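# Fonel gripper: can it strip an old PC yet?

I take apart old office computers for a living, in a small workshop called Hornidau, and I've wanted something to do the boring half of it for years. So when Plerkura started renting out the Fonel (arm, two-fingered gripper, little camera up at the wrist, 1394 euros a month) I signed up for December and cleared a bench for it.

First impressions were good! Setting it up took me an afternoon and 2 pots of tea, and the menus are in normal human English. You lay the tower on its side with the panel off, show the arm where the part is, and away it goes at the speed of a sleepy cat.
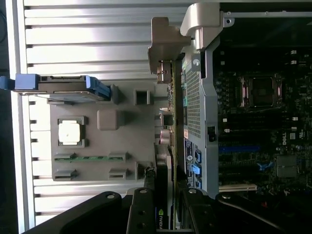 My big worry was how cramped these cases are. Drive carriers, brackets, cards, memory slots, all of it packed in with hardly room for my own fingers, and the Fonel's are a good deal chunkier. It still gets in there more often than I expected. The rough pads on the tips are great, and I haven't had one crack a cooler shroud so far.

What it can't do is all the fiddly stuff before the lift. Screws are mine. So are latches, and any cable that's flopped across the way (it just pushes on into them, which made me squeak the first time). I also still do the checking for anything left clipped in, so I can't wander off and answer emails like the brochure suggests.
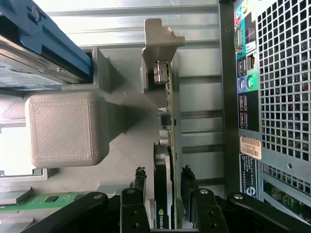
Graphics cards are its favourite job by a mile, I'd say. They're a nice flat shape to pinch, and over the month it had 183 tries at them and needed me to step in on 20. Hard drives in plastic caddies went worse, and memory I gave up on completely.

Is it faster than me? Not even close. I had a Güler arm on trial before this and that was quicker, but it was rough with the boards and I sent it back early. I'd take slow and gentle any time.

Three and a half stars from me. If you do the same model of tower all day long, rent one for a month and see. If every machine on your bench is different, keep your screwdriver and ask again next year. I've kept mine on for another month, mostly for the cards.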